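Fekness README

Word list of old weaving and cloth trade terms, collected from mill ledgers and pattern books. Started by Viera Oravec, now kept up by me (Griet Van Acker) when there's time. Last proper update September 2019.

What's in it

1,135 entries. 908 have a definition, the rest are just the term and where we found it. Definitions are short, one line mostly. 484 entries have a second spelling - mill clerks spelled how they liked.

Files

terms.csv - the main thing, one term per row
sources.csv - ledgers and books, with the short codes used in terms.csv
notes.txt - loose remarks, not tidy, read it anyway

Columns in terms.csv

term - as written in the source, lower case
alt - other spellings, split by semicolon
def - definition, may be empty
source - short code
sure - y, n or blank. Blank means no one has checked yet, NOT no

Where it comes from

Most of it from the Cloltex ledgers, which Mirko Russo typed up by hand over one winter. Dye room words are from the Prins pattern books. A small batch (20 terms) from a finishing shop called Markell, handwriting very bad, treat those with care. Codes CL, PR, MK.

Known problems

Some color names got entered as dye names and the other way round. "Madder" is in there twice, I know.
Plurals not consistant. Viera kept them, Mirko cut them.
Accents got lost in one export and only partly put back. If you see a question mark in the middle of a word, thats why.
Two loom parts have the same definition. One of them is wrong, Frans Geerts thinks the second.
Weights and lengths are left in the old units. Please don't convert them in the main file, add a note.

Using it

Opens in any spreadsheet. Pick UTF-8 on import or the accents get worse. Sort by source first if you want to check one ledger at a time - much faster than going down the alphabet.

Free to use and copy, say where you got it. If you print any of it send us a copy, paper is fine.

Fixes

Mail them in, one term per line, with page number from the source. No page number = it waits. Benoît Sabatier goes through the French terms in March, so send those before then.

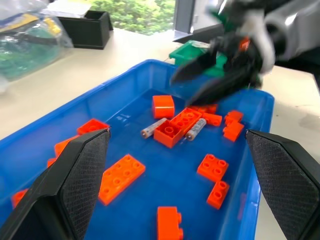 Dutch terms can come any time, I do those myself. Same format, and put the source code first please.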